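Chapter 6
Retelling: When Children Tell the Story Back

Key terms in this chapter: retelling, prompted retelling, story grammar, episode, connective, anchor object

After reading this chapter you should be able to tell a free retelling from a prompted one, mark a short retelling for its main story parts, choose a text that suits a child's first attempts, and plan a week of retelling work with a small group.

6.1 What a retelling is

A retelling is a spoken or written account of a story by someone who has heard or read it. The teller uses his or her own words and is free to leave things out. Retelling differs from recitation, in which the exact words matter, and from answering questions, in which the adult decides what will be talked about. In a retelling the child has to decide where to begin, what comes next, and when the story is over.

Chapter 5 dealt with reading aloud and with the talk that goes on around a book while it is open. We now turn to what happens after the book is closed. Many teachers ask "What was that story about?" and accept a short reply such as "a goose." The reply may be correct, but it tells the teacher very little. A child who says "a goose" may have followed the whole story or may have looked at the cover.

Consider two retellings of a short folk tale, The Goose of Gostonico, collected at Giltthorpe Elementary School. Both children were in kindergarten and both had heard the tale twice. In the story, a goose wants to cross a frozen lake in December, is told by three animals that the ice is thin, goes anyway, falls through, and swims home by a different way.

Child A: "There was a goose and it was cold and there was a fox and a, a cow. And the goose went in the water. And it was cold. The end."

Child B: "The goose wanted to get across but they all said no, no, no, the ice is too thin. But she didn't listen. And so crack! And then she swam because she's a goose."

Child A names more things. Child B gives a goal, a warning, a choice, a result, and an ending, and ties them together with "but," "so," and "because." Child B also leaves out the fox and the cow by name, folding them into "they all." Most teachers who read the two side by side feel that the second is stronger. Section 6.3 gives a way of saying why.

6.2 Free and prompted retelling

In a free retelling the adult says something like "Tell me the story from the beginning" and then waits. The adult may nod or say "mm-hm" but adds no content. Waiting is harder than it sounds. New teachers often step in after two or three seconds, and a young child may need much longer to find a first sentence. When the child stops, one neutral invitation is allowed: "Is there anything else?"

In a prompted retelling the adult gives help. The help may be a question ("What did the fox say?"), the opening words of the next part ("But then the goose..."), the pictures in the book, or an object. Prompted retellings are nearly always longer. They should be recorded as prompted, with a note of each prompt, so that they are not later compared with free ones.

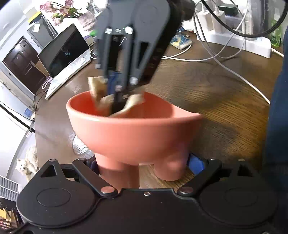

Objects make good prompts for children who freeze when asked to talk with nothing in their hands or in front of them. An object used in this way is called an anchor object. It should be something that matters to the plot and comes back more than once, so that the child can use it to find the next event. For a story about porridge, a pink ceramic bowl on legs such as the one shown will do the job. It does not have to match the bowl in the book, and a mismatch can be useful. Some children will stop to say that the bear's bowl was a different color, and that remark is itself evidence that they remember the pages. One object is usually enough for a first session. A full tray of toys tends to turn the retelling into free play, which has its own value (see Chapter 9) but will not give you a story to mark.

Jannik Engelhardt taught a mixed class of four- and five-year-olds at the Economou School in Olton and kept notes on retelling through one school year. His entry on anchor objects reads as follows:

"I gave M. the spoon and she told me all of it up to the chair. Then she put the spoon down and stopped. I think she had finished with the spoon, so she had finished with the story. Next time I will bring out the second thing when we get to the chair."

The note shows a common difficulty. A prompt that carries a child through one episode may not carry over to the next. Engelhardt later began to ask the children to choose the object themselves before they started, and to say what part of the story it belonged to.

6.3 Looking at the parts

Story grammar is the name given to a simple description of what most stories contain. Versions differ in detail. This book uses six parts:

Setting: who is in the story, and where or when it happens
Problem or goal: what the main character wants or must deal with
Attempt: what the character does about it
Result: what comes of the attempt
Response: how the character feels or thinks
Ending: how things are left

A longer tale may have several episodes, each with its own attempt and result. When marking a retelling, write it down first, exactly as spoken, and then put the name of each part in the margin beside the words that express it. Do not give a part credit if you supplied it in a prompt.

Length should be noted but not treated as a score. In the Giltthorpe set, the longest retelling runs to 131 words and has no problem or goal in it at all. Another, only 40 words long, has five of the six parts. The part most often missing from the set is the response. Young children tend to say what characters did and leave out what they felt, unless the book itself names the feeling.

6.4 Choosing a text

For first retellings, look for a story with one main character, a clear problem, and events that could not easily be put in another order. Stories that build by repetition are helpful because the child can lean on the pattern. Books that depend on a joke in the artwork are harder to tell back, however much the class enjoys them, and so are rhyming books, in which children often try to recover the exact words and lose the thread.

Read the story at least twice, on different days, before asking for a retelling.

Before you read on

Ask a partner to read you a folk tale you do not know. Wait 60 seconds, then retell it without notes while your partner writes down what you say. Mark the result using the six parts in Section 6.3. Keep your marked copy, as you will need it for the scoring exercise in Section 6.5.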